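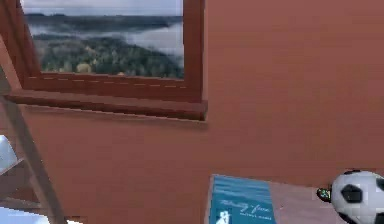

Re: [plaster-list] Clay paint over old limewash

List home | Archive | Threads | Search

On Thursday, Gebremedhin Derese wrote:
> Two coats of Venia clay paint on the north wall in Bramham.
> Powdering badly near the baseboard. Sand it or strip it?

Strip the loose part only. Scrape to a firm edge, vacuum, then brush on casein primer thinned 1:5. Leave it overnight. Tonar primer is too glossy for this and the clay won't key.

Coverage on my last tub was over 700 square feet, one coat, smooth wall.

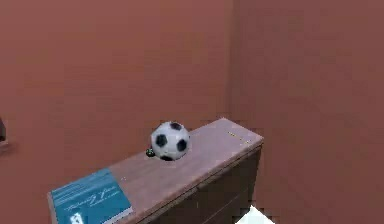 Does the terracotta shade need a tinted primer?
White primer is fine under two coats. Tint it if you plan on one.

Sylvie Fortin

Comments

Haziq Kwok: Same powdering with Simard limewash. Casein fixed it.

Ming-te Choi: What grit for the edges?

Ghislain Fortin: 120, by hand. Wear a mask.

Contact the list owner | Copyright the posters | Back to top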